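20th January

Bamboo bench, Sandside shed. Cold, damp, door sticking again. Notes in the order things happened, more or less, tidy later.

Moisture first. Went through the culms on the top rack with the pin meter. Outer wall reads dry, inner wall near the nodes does not. Same as last time. The stuff cut in July is the worst of the lot, full of sap and starch, should never have been cut then but thats what Atcombe sent. Already beetle dust under two of the poles. Moved both outside under the tarp. If you see pale powder on the floor, don't sweep it up before you've worked out which pole it came from.

Miyazaki poles much better. Long spaces between nodes, thick wall, splits straight. Wish we had more of them. Marked the butt ends with blue crayon so they don't get burned through on slats for the cheap job.

Splitting. Started with the six-way star splitter and gave up, runs off to one side as soon as the wall gets uneven. Back to the knife and mallet, halves then quarters then eighths. Slower but hardly any waste. Keep the edge out of the node when starting. If it runs, bend the thick side, not the thin one, and it comes back to center. Forgot this twice and lost both strips.

Boil. Big pan, 800 g of washing soda, strips in when it was rolling. Too much soda I think. Color went from green to a dull yellow fast and the skins felt slippery coming out. Rinsed until the water ran clear, which took forever with the hose half frozen. Next batch: cut the soda down and leave them in longer. Would like to know if the soda does anything for the beetles that plain boiling doesn't. The old shed book says yes, with no reason given, and the page after it is missing.

Stood the strips on end along the south wall. Not flat. Flat ones cupped last time.

Browning. Tried the steam box on one bundle from the Miyazaki lot. Nice honey color on the outside, paler in the middle, so not long enough. Smells like burnt sugar for hours, expect complaints from next door. Browned strips feel more brittle when you flex them across the thumb. No measurement behind that, just thumb. Need a proper bend test, hang weights off the end of a strip and write it down for once.

Tiles. Cut blanks on the little Vornel saw with the stop block. Fence had drifted 2 mm since whoever used it last, so the first tray is all kindling. CHECK THE FENCE. Put a pencil line on the table now. After that it went ok. Tumbled a tray with walnut grit to round the edges and they came out fine, no sharp corners, a bit fuzzy on the end grain. Hand sanding the ends is hopeless at this size. Tried a tray at 100 grit and it tore fibers. 2000 is silly, just polishes the fuzz. Somewhere in between, haven't found it.

Cord. Nylon through the drilled holes is strong but it stretches with heat and the tiles start to gap. The elastic stuff is nicer to lie on and perishes. Waxed polyester on the next sample. Drill holes have to line up or the whole grid walks sideways by the tenth row, learned that one already.

Finish. Nothing on the sleeping side. Oil stays tacky in humid wether and picks up hair. Wipe with a damp cloth, dry in shade, that's the whole care sheet as far as I'm concerned. Atcombe want a lacquer for the shine. Told them it cracks at the edges. They can have one lacquered and one bare and leave them both in a warm room and see.

Storage, before I forget. Roll with the tiles facing out, never fold. Paper between layers. Not against the boiler wall.

Left to do: second boil, sharpen the splitting knife, order polyester cord, drain the hose, find the drill bit that isn't bent.

Tile mat on a bed in the first one.

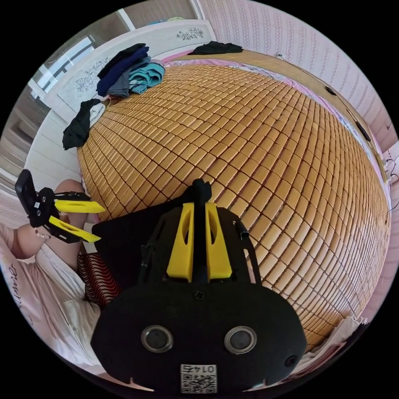
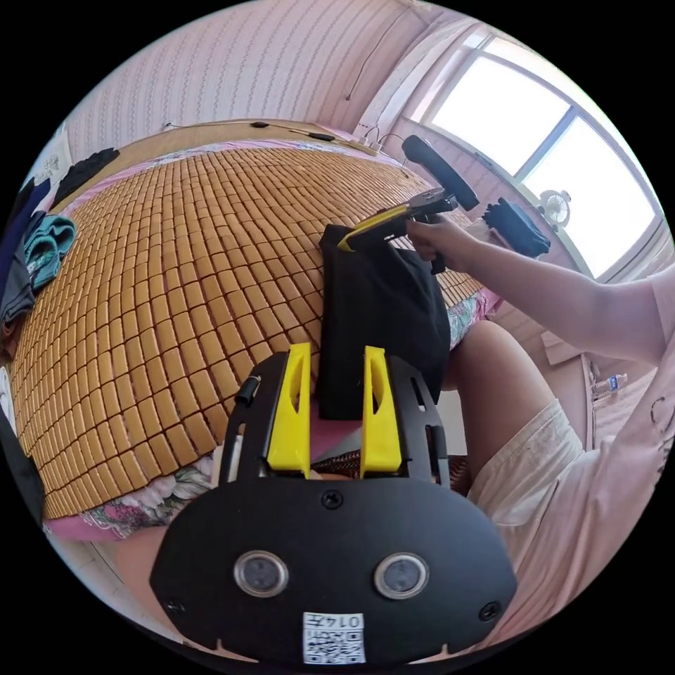
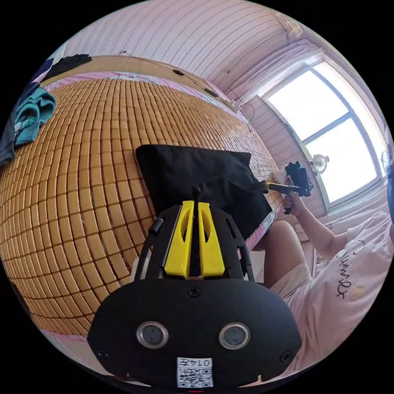 Penciled in after I'd gone home: don't agree about the soda, the slippery skins are the wax coming off and you want that gone before browning or the color goes on in patches. Keep the soda as it is, shorten the boil, and scrape one strip before you blame the pan. Also the July poles are not worth saving, beetles or no beetles, and Atcombe should be told so before they send the rest.

Fine. Will scrape one and boil a half batch each way. Poles still under the tarp for now.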